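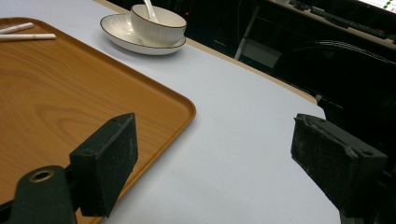 ## 1. 요약: 손가락은 닳고, 일정은 대체로 맞음

수신: 델핀 음베키 (Dasumow 지원사업 담당)
발신: 아우렐리오 바리오스 (Drodwood 그리퍼 정비 담당)
작성일: 2026년 9월 22일

지난 보고서에 "손가락 패드 마모는 관리 가능한 수준"이라고 적었습니다. 관리는 하고 있습니다. 마모도 성실하게 진행 중입니다.

이번 보고 기간의 작업 대상은 손으로 들고 쓰는 그리퍼 한 대(내부 이름 Monton)와 그 작업대입니다. 새로 산 장비는 없고, 있는 장비를 계속 쓸 수 있게 만드는 데 돈과 시간이 들어갔습니다. 사업계획서에는 이 부분이 "기타 유지관리" 한 줄로 되어 있는데, 다음번에는 줄을 좀 늘려 주셨으면 합니다.

현재 상태는 다음과 같습니다.

- 양쪽 손가락 장착 상태: 사용 가능
- 오른쪽 패드: 교체 대기
- 왼쪽 패드: 계속 사용, 경과 관찰
- 브래킷 나사: 재조임 완료, 표시선 추가
- 테이블 세팅: 카페형 구성 유지
- 예비 패드: 부족 (4항 참조)

## 2. 손가락과 패드

오른쪽 손가락이 왼쪽보다 훨씬 심하게 긁혔습니다. 모서리를 따라 흠집이 나 있고 희끄무레한 회색 먼지가 묻어 있습니다. 왼쪽은 표면이 조금 닳은 정도입니다. 같은 날 달아서 같은 일을 시켰는데 이렇게 되었으니 둘 중 하나는 일을 덜 했다는 뜻이고, 저희는 왼쪽을 의심했습니다.

우고 레케나가 원인을 찾느라 8월의 상당 부분을 썼습니다. 처음 가설은 패드 재질 불량이었습니다. 같은 묶음의 다른 패드를 끼워 보았더니 역시 오른쪽만 먼저 상했습니다. 두 번째 가설은 잡는 사람의 손버릇이었는데, 조작자를 바꾸어도 결과가 같아서 관련자 전원이 누명을 벗었습니다. 세 번째로 브래킷을 풀어 보니 오른쪽 장착면이 살짝 틀어져 있었습니다. 다물 때 오른쪽 손가락의 모서리가 먼저 닿고, 테이블 가까이에서는 그 모서리가 상판을 긁고 지나갑니다. 첫날 브래킷부터 풀어 보았다면 8월이 꽤 한가했을 것입니다.

조치한 내용을 순서대로 적습니다.

1. 양쪽 손가락을 분리하고 장착면의 먼지와 접착제 찌꺼기를 제거했습니다.
2. 오른쪽 브래킷을 풀어 기준 블록에 맞춘 뒤 다시 조였습니다.
3. 나사 머리와 브래킷에 걸쳐 표시선을 그었습니다. 선이 어긋나면 풀린 것입니다. 이 부분만은 교육 없이도 전원이 이해했습니다.
4. 빈 상태로 여닫기를 반복한 뒤 표시선을 확인했고, 어긋난 곳은 없었습니다.
5. 기존 오른쪽 패드를 다시 끼웠습니다. 이미 상한 패드라 새것이 들어올 때까지 얇은 물건에는 쓰지 않습니다.

5번에 대해서는 내부에서 이견이 있었습니다. 라라사티 쿠수마는 남은 새 패드를 바로 달자는 쪽이었고, 저는 정렬이 제대로 잡혔는지 헌 패드로 먼저 확인하자는 쪽이었습니다. 헌 패드로 가기로 했습니다. 새 패드를 사흘 만에 헌 패드로 만든 전력이 저에게 있어서 이 문제만큼은 제가 경험자로 대우받습니다.

## 3. 작업대와 테이블 세팅

테이블 구성은 지난번 합의대로 카페 손님이 막 자리를 비운 모양을 유지하고 있습니다. 나뭇결무늬의 직사각형 쟁반, 흰 막대 모양의 작은 물건 둘, 받침 위에 올린 세로 골 무늬 흰 컵, 컵에 꽂힌 숟가락입니다. 그리퍼를 점검하는 입장에서 보면 난도가 제법 고르게 퍼져 있습니다.

- **쟁반.** 테두리가 조금 올라와 있을 뿐이라 손가락이 낮게 들어가야 합니다. 오른쪽 모서리가 상판을 긁던 문제가 드러난 것도 쟁반 작업이었습니다.
- **흰 막대.** 가늘고 잘 구릅니다. 닳은 패드로 집으면 비스듬히 물리는 일이 많아, 새 패드를 달기 전까지 점검 항목에서 뺐습니다.
- **컵과 받침.** 컵 바깥의 골 때문에 접촉면이 고르지 않습니다. 패드가 성할 때는 골이 오히려 도움이 되는데, 닳은 뒤에는 그 말을 취소하게 됩니다.
- **숟가락.** 컵을 잡으러 가다 건드리기 쉽습니다. 접근 방향을 숟가락 반대쪽으로 정하고 점검표에 굵은 글씨로 적었습니다.

상판이 희다 보니 긁힌 자국보다 패드에서 떨어진 가루가 먼저 눈에 띕니다. 마모를 일찍 알아채기에는 편합니다. 닦는 사람에게는 편하지 않습니다. 닦을 때는 마른 천만 씁니다. 한번은 세정제를 쓴 직후에 작업을 시작했다가 패드가 상판에서 미끄러졌고, 점검 기록에 "그리퍼 이상"이라고 적혔습니다. 그리퍼는 멀쩡했습니다.

컵과 받침은 Quintana에서 한 벌로 구했습니다. 가장자리에 가는 짙은 선이 둘린 제품인데, 같은 무늬로 예비분을 더 구하려 했더니 단종이라고 합니다. 지금부터 컵은 이 사업에서 가장 조심스럽게 다루는 자산입니다. 회계상 가치는 여전히 소모품입니다.

## 4. 숫자

음베키 님께서 지난번 회신에 "형용사를 줄이고 숫자를 늘려 달라"고 하셔서 따로 모았습니다.

| 항목 | 이번 기간 |
|---|---|
| 누적 여닫기 횟수 | 2000회 넘음 |
| 정비 기록 건수 | 34건 |
| 사용한 패드 | 12개 |
| 남은 새 패드 | 7개 |

정비 기록의 대부분은 나사 재조임과 패드 청소입니다. 브래킷 정렬 이후에는 재조임 기록이 눈에 띄게 뜸해졌습니다. 다만 정렬한 지 오래되지 않아서, 이 문장을 성과로 인용하시는 것은 다음 보고서까지 기다려 주시기 바랍니다.

패드는 좌우 한 쌍으로 교체하는 것이 원칙입니다. 남은 개수가 홀수인 까닭은 원칙이 한 번 지켜지지 않았기 때문이고, 그 한 번은 기록에 제 이름으로 남아 있습니다.

## 5. 지연된 항목

**패드 발주.** 8월에 견적을 받았으나 승인 요청서를 예전 양식으로 올려 반려되었습니다. 새 양식은 같은 내용을 다른 순서로 묻습니다. 다시 제출했고 승인을 기다리고 있습니다.

**점검 절차서.** 코바동가 카라스코가 초안을 완성했습니다. 내용은 좋은데 분량이 그리퍼를 처음부터 설계할 수 있을 정도입니다. 작업대에 붙여 둘 한 장짜리로 줄이는 중이고, 원본은 부록으로 보관합니다. 한 장에 꼭 남기기로 한 것은 표시선 확인, 패드 표면 확인, 손가락을 다물었을 때 양쪽 면이 나란한지 확인하는 항목입니다.

**작업대 주변 조명.** 테이블 위는 문제없지만 뒤쪽 책상과 의자 주변이 어둡습니다. 떨어진 나사를 찾을 때마다 휴대전화 불빛을 동원합니다. 예산 항목이 없어 우선순위는 낮게 잡았습니다. 작은 나사를 바닥에 떨어뜨려 본 사람들은 이 우선순위에 동의하지 않습니다.

## 6. 다음 기간 계획과 요청

- 새 패드가 승인되는 대로 좌우를 함께 교체하고, 교체 날짜를 손가락 안쪽이 아닌 브래킷에 적습니다. 지난번 날짜는 패드와 함께 버렸습니다.
- 교체 후 흰 막대를 점검 항목에 되돌립니다. 담당은 쿠수마입니다.
- 레케나가 오른쪽 브래킷의 틀어짐이 다시 생기는지 추적합니다. 재발하면 재조임으로 버티지 않고 브래킷 자체를 바꾸겠습니다.
- 한 장짜리 점검 절차서를 작업대에 게시합니다.

Dasumow 측에 부탁드릴 것은 두 가지입니다. 패드 발주 승인을 검토 순서의 앞쪽에 놓아 주시고, "기타 유지관리" 예산에서 브래킷 한 조를 미리 구매해도 되는지 회신해 주십시오. 브래킷 견적서는 이 보고서와 함께 보냅니다. 이번에는 새 양식입니다.

아우렐리오 바리오스 드림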